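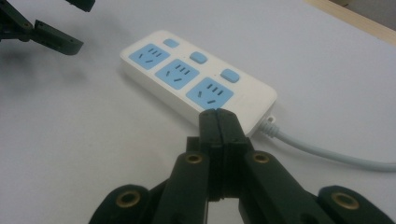 Power strip task, view from the camera on one of the two hand-held grippers. Jaws closed, second gripper at upper left.

Recording switch-press demonstrations with the hand-held pair

This page covers the collection of short two-handed demonstrations on a switched power strip, for training a policy that presses a named switch. It assumes the grippers have been assembled and the cameras calibrated according to the Feltau bench notes. Training is covered on a separate page.

The task is small on purpose. A single press involves a reach, an alignment, a brief contact and a withdrawal. Most of the errors a new operator makes in longer tasks will show up in it, and they are easier to find in a short recording.

1. What you need

Two hand-held grippers, each with its own camera
A power strip with one switch per outlet
A plain, matte table
The Nulter recorder, installed on the bench computer
A foot pedal, or a second operator to start and stop recordings

The strip must be unplugged for the entire session. Put the plug where both operators can see it. The policy learns the motion and the contact, and neither requires a live outlet. Do not leave anything plugged into the sockets unless the task sheet calls for it.

A strip with contrasting switches makes labelling easier. Ours has a white housing with light blue sockets and light blue switches in a row along one long edge, so a switch can be confused with its neighbour but seldom with the housing. If you use a strip with switches the same colour as the body, add it as a second object after the first set is complete. Do not mix the two in one set.

2. Set up the table

Clear the table of tools, tape and spare cables. Wipe it down. Dust and scuffs are not a problem in themselves, but a mark that stays in the same spot all day becomes a landmark, and the policy may use it.

Check the light. Soft shadows are acceptable. A hard shadow from the operator's arm is not, as it tends to cross the switches at the moment of contact. Move the lamp before you move the table. Once the lamp is set, leave it there until the set is finished, then change it for the next set and write the change in the session record.

Lay the cord on the table with some slack. A taut cord pulls the strip back into place after each nudge, and the resulting data will suggest that the strip is heavier than it is. Leave the cord visible in some recordings and route it out of view in others.

3. Check the grippers

Close each gripper fully and look at the tips. They should meet along their length. If there is a gap at the tips while the bases touch, re-seat the fingers before recording.

Open and close each gripper several times and watch the width reading in Nulter. It should return to the same value when closed. A drifting reading usually means a loose pivot. Tighten it, then repeat the width calibration. A recording made with an uncalibrated width cannot be repaired later.

Look at both camera views. The jaws should sit at the centre of the bottom of the picture, with the tips in clear view. Links close to the lens will be a bit soft. That is acceptable. The tips and the object are what need to be sharp. Fix the focus and the exposure at this point and do not let either run on automatic.

4. Starting positions

Each recording starts with the strip at rest and both grippers off the table. Vary the following from one recording to the next:

The angle of the strip. Diagonal placements are under-represented in most sets, as operators tend to square the strip to the table edge without noticing.
The distance from the strip to the operator.
The side of the strip from which the pressing hand approaches.
The height of the idle hand.

Do not vary the lighting or the table surface within a set. Those are set-level changes.

Nulter can print a placement list before the session. Use it. Operators who place by eye drift toward a favourite position over the course of an afternoon, and the drift is hard to see from inside the session.

5. Record a demonstration

5.1 Choose the target switch from the placement list and enter its index before pressing the pedal. Index from the end of the strip away from the cord. Keep this convention even when the strip is turned around. An index based on the operator's left and right will change meaning each time the strip moves.

5.2 Press the pedal. Hold both grippers still until the tone sounds. The still period is used to align the two camera streams.

5.3 Close the jaws of the pressing hand during the approach and keep them closed through the press. Closed jaws give one contact point. With the jaws apart, one finger reaches the switch first, and which finger it is will depend on wrist angle.

5.4 Approach with the target in view. If the jaws hide the switch from their own camera, raise the wrist and come in at a steeper angle. Some loss of view in the last part of the approach is unavoidable, and the second camera should be placed to cover it.

5.5 Press until the switch reaches the end of its travel. Release straight up. Do not drag the tips along the housing.

5.6 Withdraw until the tips are clear of the strip, hold still, and press the pedal again.

The other hand has two permitted roles. In set A it hovers, and its camera serves as the second view. In set B it steadies the end of the housing before the press and lets go after the release. Record the sets separately. An operator who steadies the strip in some set A recordings and not in others produces a set in which the role of the second arm cannot be learned from the images.

Move at an even, unhurried pace. Speed can be adjusted in processing, within limits. A hesitation cannot be removed without leaving a jump in the trajectory.

6. Failed presses and recoveries

A failed press falls into one of the following classes.

Miss: the tips land on the housing or a socket.
Slip: the tips reach the switch and slide off before full travel.
Shift: the strip moves enough that the target is no longer under the tips.
Wrong target: a switch other than the entered index is pressed.

For a miss, slip or shift, do not stop the recording. Raise the tips, realign and press again. The recording is then labelled as a recovery. These are useful, and a set without them tends to produce a policy that freezes after its first error. Allow 2 attempts after the initial failure, then stop and discard.

For a wrong target, complete the recording as though it were correct and change the index afterward. The motion is valid. Only the label is wrong.

Do not stage failures in the main set. Staged misses look different from real ones: the approach is too confident and the correction comes too soon. If you need more recoveries than occur naturally, record them as a separate set and flag it.

7. Label the recordings

Labels are added in Aren, which reads the Nulter session folder directly. Each recording needs 4 fields:

Target index
Set letter
Outcome (clean, recovery or discard)
Contact time

Contact time is marked at the first image in which the tips touch the switch. If neither camera shows the contact, use the width and pose traces to estimate it and tick the estimated box. Do not leave the field blank. Aren treats a blank as zero and will trim the whole approach.

Label on the same day the session is recorded, preferably by the operator who held the grippers. A second person then checks a sample. Disagreement is most common between clean and recovery, where a light brush against the housing came before the press. Our rule is that contact with the housing counts as a miss if the tips stopped there, and is ignored if they kept moving.

8. Check the set before training

Open the coverage view in Aren and look for gaps. It plots the strip position and angle for each recording, with the target switch shown by colour. Look for a cluster near the centre of the table, missing diagonals, and any switch that has been pressed from one side only.

Next, play back the recordings at high speed with both cameras side by side. Watch for:

Streams that are out of step. The still periods at each end should begin and finish together.
Pose tracking loss, seen as a sudden jump in the trace while the image moves smoothly. Plain tabletops make this more likely. Leave some background in view beyond the table edge where you can, as the tracker needs features to hold on to.
Fingers, sleeves or a cup in the picture.
An idle hand that has drifted over the target.

Our first full set held 1,367 recordings after discards. The coverage view showed that the switch nearest the cord had been approached almost entirely from the right, and the trained policy had trouble with it from the left. Additional recordings from that side fixed the problem. More recordings of the other switches had made no difference.

9. Export

Export from Aren in the Yang format if the training machine is on the bench network. Otherwise use the plain folder export, which is larger but has no dependencies. Keep the discards in the raw archive and leave them out of the export.

Name the set with the task, the set letter and the lighting number, in that order:

switchpress_A_3

Copy the calibration files for both grippers into the set folder. A set that has been separated from its calibration can be viewed but not used.

10. Common problems

The width reading jumps when the jaws are closed.
Check for play at the pivots. If the pivots are tight, replace the sensor lead.

The strip slides at every press.
The press is coming in at too shallow an angle. Raise the wrist. Do not tape the strip down unless the task sheet specifies a fixed strip.

The two streams will not align.
The still period was too short or one gripper was moving during it. Discard the recording.

Aren shows the wrong switch highlighted.
The strip was indexed from the cord end. Use the Reverse Index command on the affected recordings, then check each one by eye before saving.

The export stops partway.
A recording has no outcome. Sort by outcome, fill in the missing entries and run the export again.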